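Gripper pads walk outward during the day – how to keep them in place?

Posted by Struan Mowat

Hello all. I look after one small bench cell with a two-finger gripper, and my trouble is with the ridged pads on the fingers. Each morning I set them so they meet flat. After some hours of picking, the left one has moved outward and the ridges don't line up any more, so thin parts turn when they are lifted.

What I tried already: new screws, a bit more torque, and cleaning behind the pad with alcohol. The new screws helped for one shift. The fingers are printed plastic, and I am afraid to tighten more and crack the holes. The pads came from Forar and the rest of the gripper is our own build. Closing force is set to 70 per cent in the controller.

Is this a screw problem or a pad problem? I would like to avoid printing new fingers if I can.

Effie Haldane

I had the same with softer pads. Before you change anything, open the gripper fully and look straight down between the fingers, with no part in it. Both pads should face each other squarely over the whole height. If one leans already when it is open, then the force is not guilty and you should check how the pad sits on the finger.

I do my checks at the normal bench and not on the machine table, because there I have my drawers of screws and inserts in front of me and I don't need to walk. 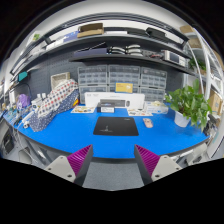 Plodley, January

With the gripper open like this I go in the following order:

Take out one pad only, and leave the other one as reference.
Run a fingernail over the plastic behind it. If you feel a raised ring near the screw hole, the plastic has been pressed up and the pad can rock on it.
Scrape the ring flat with a blade, very lightly. Don't sand, the dust goes into the slide.
Put the pad back, turn the screws until they touch, close the gripper slowly on a flat gauge, and only then tighten.

The last step made the most difference for me. When you tighten in the open position, the pad finds its own place later, under load, and this is the walking that you see. Also write down the number of cycles when you do it. Mine need a new look after 116 hours of running, yours can be different.

Angus Cairns

just use threadlock, works for me

Róisín Heffernan

Please be careful with the threadlock. Some types attack plastic and the finger can split some weeks later – I lost a pair like this. If the holes are worn, small brass inserts are better. You heat them in with a soldering iron, it takes 20 minutes for both fingers if you have the tip for it.

I also think 70 per cent is high for thin parts. Try lower first and see if the parts still hold. On our Waltton cell we went down step by step and the pads stay where they are now.

Struan Mowat

Thank you. There was a ring behind the left pad, quite a big one. I scraped it and tightened on the gauge as Effie wrote. I will lower the force tomorrow and order inserts anyway.

Related topics

Gripper closes but controller says open
Printed fingers: which infill for small parts?
Quintanilla slide is noisy after greasing
Cable rubs on the wrist joint, best way to route it
How often do you change ridged pads?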